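4.2 Time alignment of the two wrist streams

The left and right grippers record on separate clocks. Zavia estimates one offset per episode from the gyroscope signals, then refines it whenever both cameras see a marker. Cables and a lamp on the tabletop, as in Figure 4, add clutter but do not enter the marker search.

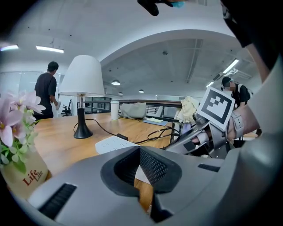
4.3 Pose filtering

We ran the filter on 207 episodes. Frames are dropped when the marker pose and the inertial estimate disagree - usually during fast turns of the wrist.

Figure 4. Views from the gripper cameras in the mezzanine office.

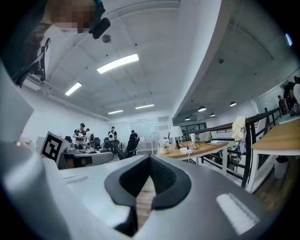
Of these episodes, 184 passed with no manual edits. The rest were checked by Ivanov and Stasiv, who corrected the offset by hand and ran the planner again with the same settings.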